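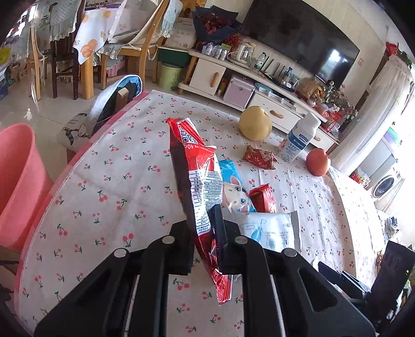
The snack table for the Rilville open house needs to be settled before we order anything else. I set things out at home last night on the round table with the cherry cloth to see how much room we have. The red bag with 400 printed on it is the big size, and next to the small packets it takes up a lot of space standing up. I would rather buy more of the small ones, like the light-blue packet with the cat face, and put them in a bowl. The pear and the apple can stay whole. Milk should go toward the back so people aren't reaching over it.

On May 11 the Flesard desk wrote:

> We have 84 people signed up so far. Last year the
> big bags were opened first and went stale by the
> afternoon. Can someone work out what fits on one
> round table, and whether we need a second one?
> Bunotano still has the folding tables in storage
> but wants to know by the end of the week.
> Also, does anyone have a clean cloth?

One table will not do it for 84. Please ask Bunotano for 2 folding tables and we can put drinks on one and food on the other. Cloths are not a problem, I have a second one with orange slices on it, but neither is long enough for a folding table, so they would have to go on the ends with paper in the middle.

I can pick up the fruit at Vasić on the way in. Someone else needs to bring cups and napkins. If we do this again in August I would skip the milk.

Send changes to the list, please, not just to me.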